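Ajayi Tea: Frequently Asked Questions

Ordering | Brewing | Storage | Tea Basics | Shipping and Returns | Contact

If your question isn't answered on this page, use the contact details at the bottom. We update this page when the same question comes in more than a few times.

ORDERING

How many teas do you carry?

We list 56 teas. Most of them are black and oolong, with a smaller group of greens, whites and herbals. The list changes a little over the year. First-picking greens usually come in late spring and are gone by fall.

What sizes can I buy?

Every tea comes in a sample packet, a standard pouch and a large tin. The sample makes two or three pots, depending on how strong you like it. The large tin holds 440 grams of most black teas. White teas and big twisted oolongs take up a lot more room for their weight, so the same tin holds less of those. The net weight is printed on the label and given on each product page.

Can I order one sample?

Yes. There is no minimum order. Shipping on a single sample costs more than the tea, so most people add a few.

What is the Grurkier blend?

Grurkier is our house breakfast tea. It is a blend of black teas from Assam and Kenya, cut small, and it brews fast and dark. It takes milk well. It has no added flavoring.

What is the difference between Grurkier and Nudov?

Nudov is a whole-leaf black tea, also a blend, and is lighter and less brisk. People who drink their tea plain tend to prefer Nudov. If you find Grurkier bitter, try a shorter steep first before switching.

Do you sell tea bags?

Only empty ones. They are unbleached paper with a fold-over top, and you fill them yourself. We stopped selling filled bags because the leaf grades we buy don't fit in them well.

Who picks the teas?

Omolara Ekwueme does the buying and the blending. Temitope Olaniyan looks after orders and the tasting room. Both of them taste every new lot before it is listed.

BREWING

How much leaf should I use?

One level teaspoon per cup for small, dense leaf such as Grurkier. Two for large, loose leaf. If you have a kitchen scale that reads in grams, use that instead. A teaspoon of rolled oolong weighs far more than a teaspoon of white tea.

How hot should the water be?

Black tea and most herbals: fully boiling.
Dark oolong: just off the boil.
Light oolong and white: let the kettle sit with the lid open for a couple of minutes.
Green: let it sit longer, until the steam thins out.

Japanese greens want cooler water than Chinese greens. The packet will say.

How long should I steep it?

Start with the time on the packet and go from there. Three minutes is a reasonable place to begin for black tea. If the cup is weak, add leaf next time before you add minutes. A long steep pulls out more of the bitter part along with the rest.

Can I use the leaves again?

Oolongs and whites, yes, several times on the same day. Add a little time to each steep. Small-leaf black teas are mostly finished after the first pot. Don't leave used leaves sitting overnight at room temperature and brew them in the morning.

My tea has a film on top. Is something wrong with it?

Probably not. The film forms when hard water meets strong tea, and it is more noticeable with black tea that has been sitting. It is harmless. Filtered water usually gets rid of it. So does a small squeeze of lemon.

My green tea tastes like spinach.

Some of them do, steamed greens above all. If it is also harsh, the water was too hot. If you don't like the taste even with cooler water, try a pan-fired green, which is nuttier.

Do I need to warm the pot?

It helps with black tea in a heavy ceramic pot. Swirl some hot water around, pour it out, then add the leaf. With a thin glass pot it makes little difference.

THE TASTING ROOM

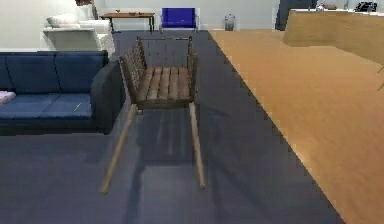
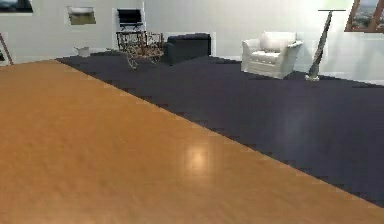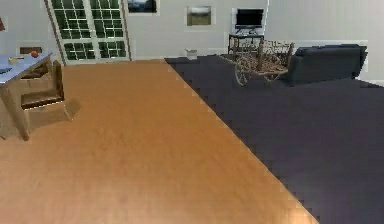 Room renderings. First, a wooden chair with a woven back; last, a small table with a round orange-red fruit on it.

Do I need to book?

For one or two people, no. For three or more, please write to us a day ahead so that we can set aside enough seats. We are closed on Monday.

What does a tasting include?

Four teas of your choice from the list, brewed side by side, with time to go back to the ones you like. It takes a little under an hour. We brew them stronger than you would at home, the way a buyer does, so the differences come through. Ask if you would rather have them at normal strength.

Can I bring my own tea?

Yes, as long as you are also tasting some of ours. People bring in old tins and ask what they are. We can usually tell you the type, and often not much more than that.

Is there food?

Plain crackers and water. Please eat your lunch before you come, and skip perfume if you can, for the sake of the other people tasting.

STORAGE

How long does tea last?

Black tea keeps its flavor for up to two years if it is sealed. Green tea is best within a year and is noticeably better in the first six months. Aged teas such as pu-erh are a separate matter and can be kept much longer. Old tea that has stayed dry is flat, but it won't usually hurt you. If it smells musty or you see mold, throw it out.

Should I keep tea in the refrigerator?

We don't recommend it for an open packet. Tea picks up smells from other food, and moisture collects on the leaf when you take it out of the cold. An unopened, sealed packet of green tea can go in the refrigerator. Let it come back to room temperature before you open it.

What is the best container?

Anything with a tight lid that keeps out light. The Dramero canister we sell has an inner lid as well as an outer one. A clean jar kept in a dark cupboard does the same job. Keep it away from the stove and the spice shelf.

Can I reuse a canister for a different tea?

Yes, unless it held something smoky or scented. Lapsang and Earl Grey stay in the metal for a long time. Wash the canister with baking soda and leave it open for a few days, then smell it before you fill it.

TEA BASICS

Does green tea have less caffeine than black?

Often, but you can't count on it. Caffeine depends on the plant, the part of the plant, the amount of leaf and how you brew it. A strong cup of green made from young buds can have more than a mild cup of black.

Are herbals really tea?

Strictly speaking, no. They don't come from the tea plant. Ours are caffeine-free with the exception of yerba mate, which is marked.

What do the letters on black tea mean?

They describe the size and look of the leaf, not the flavor. "Orange Pekoe" has no orange in it. We print the grade on the label for people who want to know, and you can ignore it if you don't.

Are your teas organic?

Some are certified, and those say so on the label. Several of the small growers we buy from don't have certification, and we don't describe their tea as organic.

SHIPPING AND RETURNS

When will my order go out?

Orders placed before noon on a working day go out the same day. In July we pack in the early morning and hold chocolate-blended teas until the weather cools, unless you ask us not to.

Can I return a tea I don't like?

Unopened, yes, within thirty days. If you have opened it, write and tell us what you didn't like about it. We can't take it back, but we will put a sample of something different in your next order.

My canister arrived dented.

Send a photo and your order number and we will replace it. You don't need to send the old one back.

CONTACT

Write to Temitope Olaniyan through the form on the contact page, or by mail to Ajayi Tea, P.O. Box 1399. Questions about a particular lot go to Omolara Ekwueme. Please include the lot code, which is stamped on the bottom of the tin or the back of the pouch.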